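Print this page | E-mail this page

Nimarside Trail Camera: Setting Up and First Walk
Section 4: Fitting the chest mount and choosing your settings
By Gordon Robichaud, 12 August 2026

By now you should have a charged battery and a formatted card, and I expect you're itching to get outdoors. Do give this section a quarter of an hour first, though. Most of the disappointing footage people send me (and I do enjoy getting it, please keep it coming!) comes down to a loose strap or a setting left over from last time.

Fitting the mount

1. Lay the harness flat with the Hartley buckle facing up. The shorter strap is the left shoulder, which catches everybody out once.

2. Put both arms through as if it were a small rucksack worn back to front, and fasten the buckle. You should hear a proper click.

3. Tighten the side straps a little at a time, left then right, until you can just slide two fingers underneath. Take a deep breath and let it out. If the plate slides down, go one notch tighter.

4. Slide the camera onto the plate from above and turn the locking ring a quarter turn clockwise.

Caution: don't force the ring. If it won't turn, the camera isn't fully home, so lift it off and try again. A forced ring will strip its thread and you'll be buying another plate.

5. Clip the safety cord to the loop on the harness. Yes, even for a stroll round the park.

Choosing your settings

6. Hold the side button until the light blinks green, then open the Illska app on your phone and choose Pair. It can take a minute to find the camera the first time, so have a sip of tea and let it get on with it.

7. Under Video, pick Smooth for walking and Fast for cycling or running. Smooth gives you 136 minutes on a full battery and Fast rather less, and cold weather will nibble away at both.

8. Set Tilt to 10 degrees upward. The chest plate leans forward on nearly everyone, and without this you'll bring home a lovely long film of your own boots.

9. Turn on Loop only if you're happy for old clips to be overwritten. I leave it off on holidays and on for the daily commute.

Note: if the app shows message 739, the card is too slow for Fast. The camera will carry on recording in Smooth, so you won't lose your day out, but do change the card when you can.

10. Record a short test. Walk to the end of the road and back at your normal pace, go up a kerb or two, and watch it on a decent-sized screen before you set off properly. 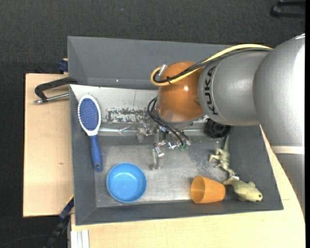 Bruritz wrote in to say that step 8 didn't suit cycling at all, and that on drop handlebars 10 degrees showed mostly front wheel until the tilt went up to 13 and the harness was worn a notch higher. I've tried it since and agree, so cyclists, please start from there and adjust to taste. Walkers can leave the setting as it is.

If your test clip still sways from side to side, go back to step 3 and have another go at the side straps before you change anything in the app.

Related sections
Section 3: Charging and formatting the card
Section 5: Using the camera in rain
Section 6: Copying clips to your computer
Cleaning the lens and locking ring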